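Home Reviews How-to Parts Forum

3 min read

How to test a pick-and-place kit before you pay for it

The Lotura starter package from Edivent costs $2,921 without the arm. The brochure promises "setup in minutes." Set aside an afternoon and run your own test.

Bolt the arm down first and print the marker sheet at full size. Check the print with a ruler. Page scaling is the usual culprit when every grasp lands short, and the manual mentions it once, in a footnote.

Next, run the calibration routine, then scatter the marked cubes by hand. Don't line them up the way the sales video does. Leave a couple at an angle and send the arm for one of those, with the tray as the target.

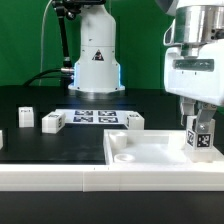 Do you need the paid support plan to get through calibration?

Skip it for the first month. The steps are all in the free manual, and the plan mostly buys you a faster email reply.

Now repeat the pick 12 times, moving the cubes between runs, and write down every miss. Godfrey Magesa, who wrote the seller's guide, claims 2,000 cycles without a recalibration. I'd like to see the log. If you get more than 2 misses, redo the calibration and start the count over.

Last, switch the room lights off and on and try again. Keep the box until you've done this part.

Kheri Rotich, 24 September 2018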